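Tollus platform group: minutes of the October meeting

Present: Henrik Gerlach (chair), Birgit Strobel (minutes), both Nirnberg developers, Kamath on the line from 10.00
Apologies: Stamness office

1. Minutes of the last meeting
Agreed, with one change. Item 4 should read "staging server", not "test server".

2. Build times
The full build now takes 41 minutes. Most of this is the integration tests, which still run one after another. Henrik has tried splitting them over 2 runners on a branch and got it down to 30. Agreed to merge once the log output is readable again.
Action: HG

3. Old container images
Birgit reported 439 images in the registry, many with no tag. Kamath asked that anything used by a live release be kept. Untagged images will be deleted after the next release. Birgit will send the list round first and people should reply by email if they need something.
Action: BS, all

4. Secrets in config files
Two passwords were found in the Stamness repository. Both have been changed. The history has not been rewritten and there was no agreement on whether it should be. Carried over.

5. Code review
Requests are waiting too long at Nirnberg. Henrik proposed a rota. Kamath would prefer smaller changes. Rota to be tried until the next meeting.
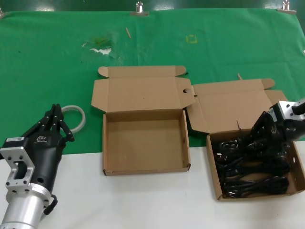 Open cardboard boxes on the table.

6. Any other business
The wiki page on rollbacks is out of date. Kamath to correct the commands.

Meeting closed 11.20.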